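Capítulo 7
El orden de las cosas pequeñas

Confieso que llegué a este tema por culpa de un cajón. Vivía entonces en Fledov, en un piso alquilado con una cocina diminuta, y una mañana de agosto tardé tanto en encontrar el abrelatas que perdí el tren. En el siguiente (iba de pie, claro) me puse a pensar por qué lo había buscado cuatro veces en el mismo sitio, y de ahí salió, con muchos rodeos, casi todo lo que vas a leer en este capítulo.

En el capítulo anterior hablamos de la memoria de las palabras. Ahora toca la memoria de los lugares, que a mí me parece todavía más divertida. ¿Dónde están tus llaves? Fíjate en lo que haces para contestar: seguramente no recitas una lista, sino que te paseas mentalmente por tu casa, entras por la puerta, miras la repisa, sigues hasta el perchero... A ese paseo lo llamaremos recorrido interior, y volveremos a él muchas veces.

Mi colega Iveta Charvát pidió hace unos años a 764 vecinos de Hakgate que dibujaran de memoria el mueble que más usaban en casa y escribieran qué guardaban en él. Los dibujos son una delicia, con tiradores enormes y patas torcidas, pero lo que nos interesa son las listas. Casi todo el mundo recordaba bien lo que estaba a la altura de los ojos y muy mal lo del fondo. Y lo que simplemente se había dejado encima de una mesa, sin sitio fijo, aparecía en las listas cuando ya no estaba allí, ¡o no aparecía nunca!

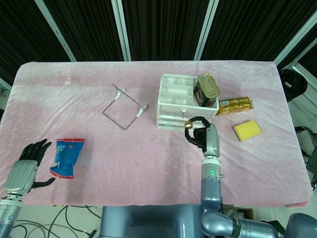 Figura 7.1. Cajonera blanca con tirador redondo y, sobre la tela rosa, una bolsa azul de aperitivos.

Conviene distinguir desde ya dos ideas que mis alumnos mezclan cada año. Una cosa es el lugar asignado, el que hemos decidido para un objeto (las tijeras, en el segundo cajón). Otra muy distinta es el lugar habitual, donde el objeto acaba de verdad (las tijeras, en el alféizar, junto a la planta). Cuando los dos coinciden buscamos deprisa y casi sin darnos cuenta. Cuando se separan, insistimos en el lugar asignado con una terquedad que da un poco de vergüenza, como me pasó a mí con el abrelatas.

Romana Zelenák, con quien compartí despacho en Drukov, discute esta distinción y prefiere hablar de un único lugar que va cambiando de peso con el uso. Veremos sus argumentos en el apartado 7.3 y podrás decidir tú; yo cambio de opinión según la semana.

Antes de seguir, coge papel y lápiz. Elige un cajón de tu casa que no hayas abierto hoy, anota cinco cosas que crees que contiene y guarda la hoja sin comprobar nada. La necesitarás al final del apartado 7.2.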